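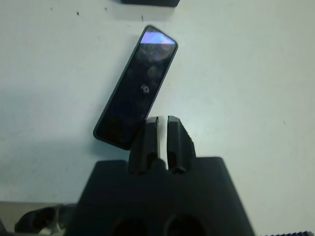 A black smartphone with its screen off.

Nemgate Branch Library: Phones and Devices FAQ

Can I use my phone in the library?
Yes. Set it to silent when you come in. Calls can be taken in the lobby or outside the Prilari Street entrance.

Is there Wi-Fi?
Yes. Choose the network called Nemgate Guest. There is no password. You will be asked to accept the terms once a day.

Can I print from my phone?
Yes. Email the file to the print desk and give your card number in the subject line. Files are kept for 2 hours and then deleted. Black and white pages only.

Do you lend chargers?
We have 8 at the front desk. You need a library card, and they can't leave the building.

How do I get text notices about my holds?
Sign in to your account, open Contact Settings and add your cell number. If you joined before February, you will need to confirm your PIN first.

I left my phone at the library. What now?
Ask at the front desk or call extension 1216. We will ask for the make and color, and for you to unlock it. Unclaimed items go to the main library on Ronico Avenue at the end of the month.

Last updated August 7, 2019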